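Drindach Yard

Drindach Yard is a business park on the edge of Bavidley, built on land that used to be a timber depot. I've been keeping this entry up for a while now (I rented a unit there myself, so forgive me if I ramble a bit), and I last went through it properly on November 28, 2019.

The park has 20 units in 4 terraces, all facing a shared service road. Most are small, the kind of place where you'd find a sign maker or somebody fixing lawn mowers, but the two at the north end were knocked together early on and are a good deal bigger. Each unit has a roll-up door, a side entrance and a little office upstairs that gets very warm in summer!

There are 162 parking spaces, which sounds like plenty until you try to turn in at lunchtime. The overflow lot behind the last terrace was added one April, and it still isn't on the sign at the gate.

Access is from Hulme Road — the old depot entrance on the other side was closed to trucks when the houses went up, and you can only walk or bike through it now. I used to come in that way and I loved it, brambles and all.
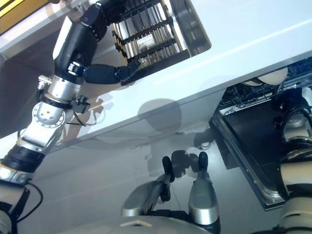 Leases were a bit unusual at first. You could take a unit for up to 2 years with the rent held flat, and a lot of us signed on those terms before moving to something longer. The newer leases run for a fixed term and include a service charge for lighting, drainage and snow clearing.

The name comes from Drindach Brook, which runs in a pipe under the middle of the site and comes out again by the bus stop. Older maps of Bavidley spell it with one less letter, and I still haven't found out which spelling came first.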